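**Thread: Can a machine do the laundry yet? (or any chore at all)**

Board: Home & Workshop Automation > General

---

**tinsnips_22**

We run a small guest house and I do most of the washing and bed changes myself. Every few months somebody sends me a video of a robot folding a shirt and asks if I'm getting one. So I'm asking people who follow this more closely than I do. Is there anything I could buy now that takes washing out of the dryer and gives me back a folded pile? I don't mind slow. It can run overnight.

I already have a floor robot (a Puka, second one, the first died on a rug fringe) and it does the hall and breakfast room well enough.

---

**mordant_kettle**

Short answer, no. Not one you can buy and leave alone in a spare room.

Floors are easy compared with cloth. A floor stays where it is. A towel is a different shape every time you put it down, and a fitted sheet is worse than that. The videos are nearly always the same few items, laid out flat at the start, on a plain table with good light.

---

**benchvice**

I'd put it less strongly. We have an arm at work, in a joinery shop, feeding blanks to a Rowlands drill press. It's done that since June and it's been fine. I used to hear that was impossible too, for a shop our size. It does one thing, with parts that are all the same, and somebody has to fill the tray, but it saves a person standing there for half a shift.

So "can machines do chores" depends on what you call a chore. Sweeping, yes. Loading the same part, yes. Sorting the offcuts bin, no chance at the moment.

---

**mordant_kettle**

Filling the tray is the chore, though. You've still got that one.

---

**benchvice**

Takes a couple of minutes and then I go and do something else. I'm happy with that trade.

---

**lowtide**

We trialled a Druvlow folding cabinet at the launderette where I work. You clip each item on at the front and it comes out folded underneath. It was quick on T-shirts and hand towels. It didn't take anything with a thick pocket or a zip, and it stopped if the item was clipped on crooked. Over the trial it counted 1593 items and logged 73 stoppages, and each one needed a member of staff to open the door and pull the cloth out.

The owner sent it back. It wasn't bad as such, but by the time you've picked up a shirt, found the shoulders and clipped them on, you can nearly have folded it by hand.

---

**tinsnips_22**

That's useful, thanks. 73 doesn't sound terrible to me, out of that many.

---

**lowtide**

It isn't if you're standing next to it. You said overnight. One stoppage at midnight and you've got a basket of creased washing at six in the morning.

---

**grubscrew_annie**

Agree with lowtide on the clipping. The fold itself is the bit everyone films, and it's the easy bit. The hard part is getting hold of a heap of cloth and working out which end is which. I do it without looking. I couldn't tell you how.

Has anyone here seen the hand-held grippers people use for this? You hold the thing and do the job yourself with its jaws, and the recordings are used for training.

---

**oddsocks**

Yes, I've done some. I'll put what I wrote up for our club newsletter below, as it answers most of this. It's a bit long. 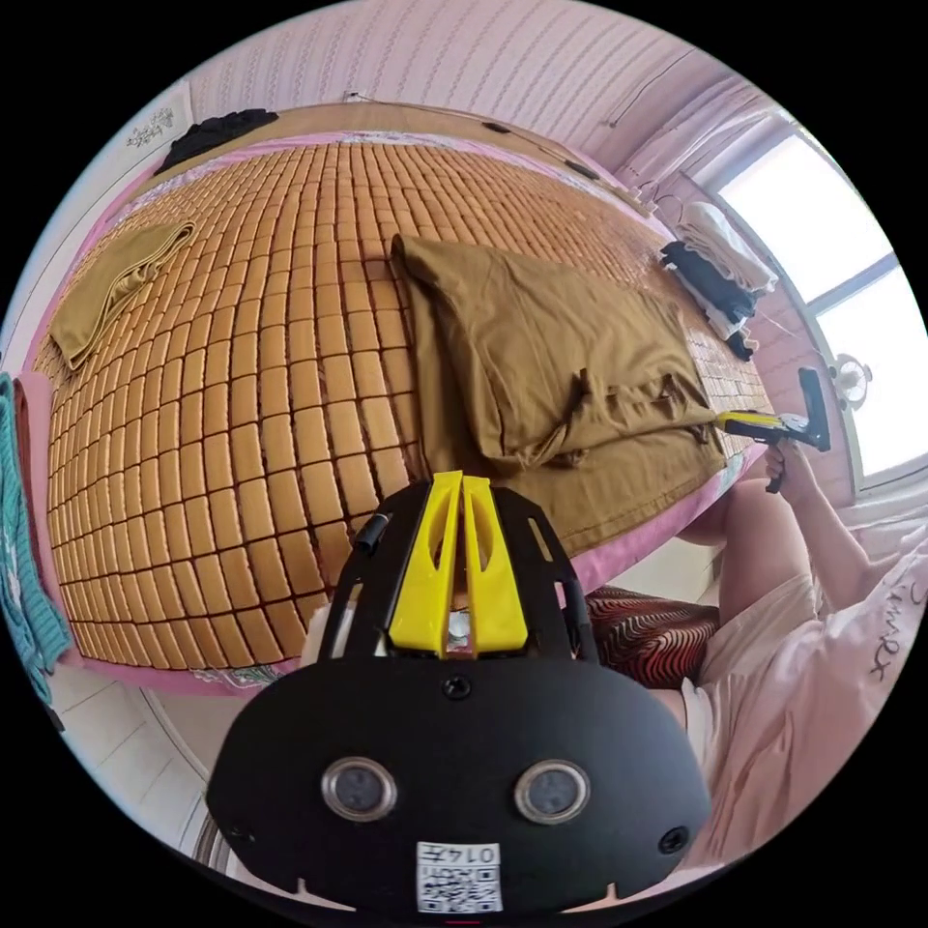 *Words: oddsocks | Workshop newsletter, household jobs page*

People at the club ask why a bedroom and not a bench. The reason is that clothes get folded on beds. A summer mat on top of the mattress is a firmer surface than a quilt, and you can push a sleeve along it without the bedding coming too. It is still a bed. There's a cushion at its edge, other clothes, a pile of towels by the wall, and a garment hanging half off the near side. A machine that only works on a cleared table is no good to most homes.

The olive-brown stuff is the sort I'd give anyone who thinks this is solved. A pocket flap looks a lot like a hem or a collar when the cloth is bunched up. Take hold of the flap by mistake and you lift the wrong layer, then the whole thing turns over on you. A person feels that straight away and lets go. With a gripper in your hand you feel much less of it, and you start to see what the machine is up against.

My own speed with the grippers is poor. A shirt takes me several times longer than with my fingers. Long rectangles are all right: fold, press, fold again. Trousers are manageable. I still can't turn a sleeve the right way out with two jaws and I've stopped trying.

My target for the year is 1000 folds, counting only the ones I'd be willing to put in a drawer.

---

**mordant_kettle**

So a person can barely do it with the same sort of jaws, and we expect a computer to. I think that proves my point.

---

**grubscrew_annie**

I read it the other way. If oddsocks can get a shirt folded with those, slowly, then the jaws are good enough and what's missing is the know-how. A year or two ago people said you'd need proper fingers.

---

**oddsocks**

Somewhere between. The jaws will do for flat things. For sleeves and buttons I think they'll need something better on the end.

---

**benchvice**

What about fixing the washing to suit the machine? That's what we did in the shop. We stopped buying three sizes of blank and the arm got a lot more reliable. A guest house is mostly white towels and pillowcases, isn't it?

---

**tinsnips_22**

Towels, pillowcases, sheets. Two sizes of towel. No shirts apart from mine.

---

**lowtide**

Then you're the best case there is. The cabinet we had was happy with hand towels all day. It wouldn't take a bath sheet, so check the width before you talk to anyone. And ask for a trial on your own washing in your own room. Parkar do a towel-only folder as well, though I've only seen it in the brochure and can't say how it behaves.

---

**mordant_kettle**

I'll give you towels. Sheets you'll be doing by hand for a good while.

---

**tinsnips_22**

Fair enough. I'll measure the bath towels tonight and ask Parkar for a trial. Sheets stay with me. Will post if they let me have one.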